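4.2 Laundering history and recorded garment loss

The second part of the analysis deals with the gap between the number of garments issued to a ward and the number that came back to the laundry. Records were taken from the linen ledgers of two hospitals, Winden and Skadstead, both of which send their soiled linen to the same contract laundry. Each ledger lists the issue date, the ward, the garment class and the return date. Entries with no return date after 66 days were coded as lost. This cutoff follows Serrano and Jaidee, who used it for bed linen; we kept it so that the two sets of results could be compared.

The Winden ledger held 2884 usable entries and the Skadstead ledger 2532. Entries were dropped if the garment class was left blank or if the return date came before the issue date. The second kind of error was found mostly in January, when the ward clerks at Skadstead moved from paper slips to the shared ledger and some slips were typed in twice. Duplicate slips were merged by hand by the second author, and a sample of the merged entries was checked by the third.

Loss was not spread evenly over the garment classes. Patient wear was lost more often than staff wear at both sites, and within patient wear the lightest items were lost most often. Weight alone does not account for this. Light garments are also the ones most likely to leave the hospital with a patient on transfer, and the ledger has no field for transfers. Bellini (personal communication) suggests that transfer loss should be treated as a movement between stocks, with the receiving hospital holding the garment. We agree in principle, but the receiving hospitals in the region do not record linen by origin, and the correction could not be made.

A further source of error is the sorting step. Garments are sorted by class before washing at Winden and after drying at Skadstead. When white items are sorted by eye, a misread class shows up in the ledger as one loss and one surplus. The surplus is normally ignored at stock count, so the net effect is an overstated loss rate for one class and no visible change in the other. We estimated the size of this effect by comparing class totals with the combined total for all white items. The difference was small at Winden and larger at Skadstead, in keeping with the later sorting point.
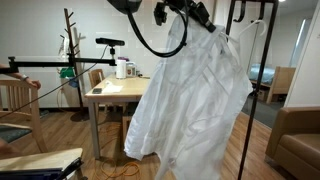
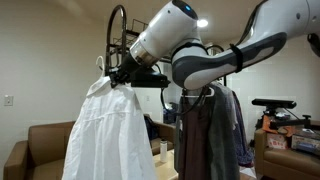
Figure 2. White garments held by the upper part of the fabric.

Wrinkling is a second-order concern for loss but a direct one for reissue. At both sites a clean garment may be sent back for pressing if the ward rejects it, and a rejected garment is given a new issue date on its second trip. The first issue then stays open in the ledger unless a clerk closes it. We searched for open issues followed by a second issue of the same class to the same ward within two days and treated these as pairs. Pairing lowered the loss rate for patient gowns at Skadstead and left the other classes almost unchanged.

Pairing has an obvious weakness. A ward that loses a gown and asks for a replacement at once will produce the same pattern as a rejected gown, and the ledger does not tell the two apart. The paired rates should therefore be read as a lower bound on loss and the unpaired rates as an upper bound -- the true value depends on how often wards reject clean linen, a figure that neither site records. Feyisa and Ninh report a rejection rate for surgical drapes, but drapes are inspected under a different rule and we did not apply their figure to gowns.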